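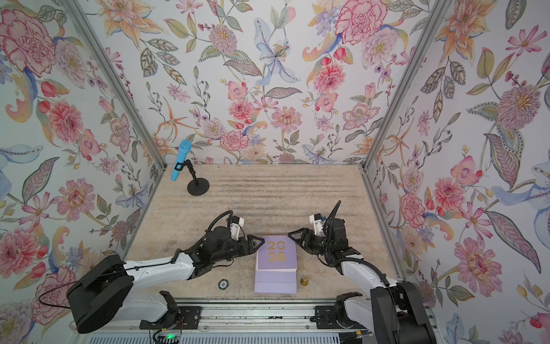
October 8, 2024
Bindery bench, Clusville

Paste day again, and I am writing this down while my hands are still a little tacky, so forgive the smudges, whoever reads this after me. The last batch went sour over the weekend (my fault, I left the lid ajar), and I took the chance to start over with the wheat starch Digby Kingi brought back from Kastus. It is a lovely soft powder, much finer than what we used in September, and it went into the cold water without a single lump, which cheered me up no end.

I soaked it 30 minutes before it went anywhere near the stove, then cooked it low with the wooden spoon and didn't wander off this time. It turned from milk to something like warm custard, and I kept going past the point where I usually lose patience. Strained it twice through the horsehair sieve. Janelle likes hers thinner than I do, so there are two jars in the fridge, hers with the blue lid.

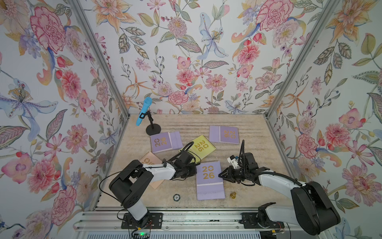 Tried both on offcuts of the Sadowski text paper. Mine grabbed quickly and left hardly any time to nudge the endpaper straight. Hers gave me a nice long slide but cockled the thin sheets near the fold. I have put the samples under boards with plenty of blotter and will look at them tomorrow, and I'm promising in ink not to peek tonight.

Grain direction, again, because I got caught out on the Skoko guest books. Two sets of boards were cut the wrong way and they bowed like roof tiles. We have 200 blanks still to cut for that order, and I would dearly like to pencil an arrow on every parent sheet before it gets near the shears.

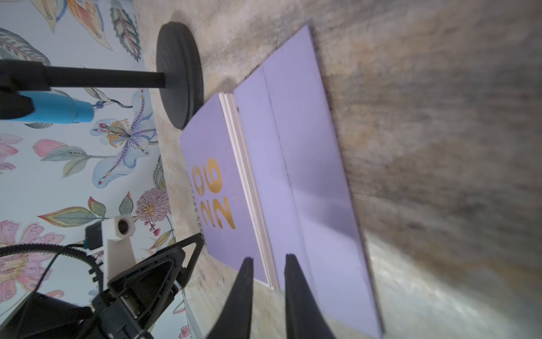
Purple cover with large gold numerals.

Also tested the PVA mix on book cloth, half and half with Janelle's paste. Good tack, wiped clean off the bone folder, and the turn-ins stayed down at the corners. I'd use it for cases but keep it well away from the repairs, where somebody may want to take our work apart again one day. 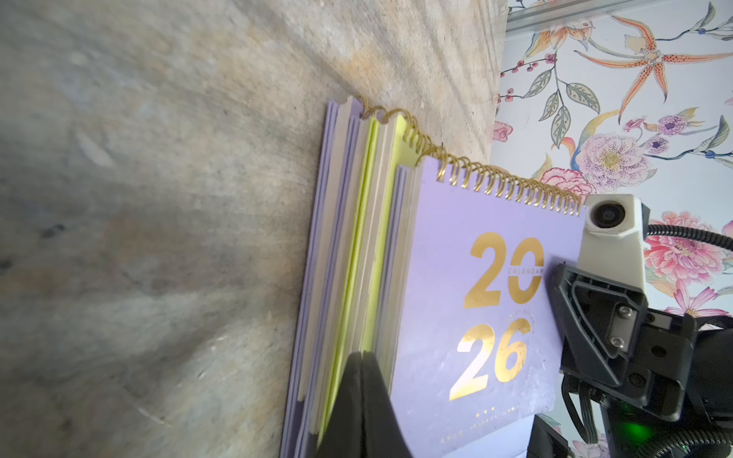

Can old paste be saved by cooking it again?
Once it smells sour, throw it out and make a fresh pot.

Still to do: wash the sieve properly, ask Digby whether the starch comes in a bigger bag, and find the good brush. I had it Friday. It may be in the glue pot cupboard behind the spare blotters.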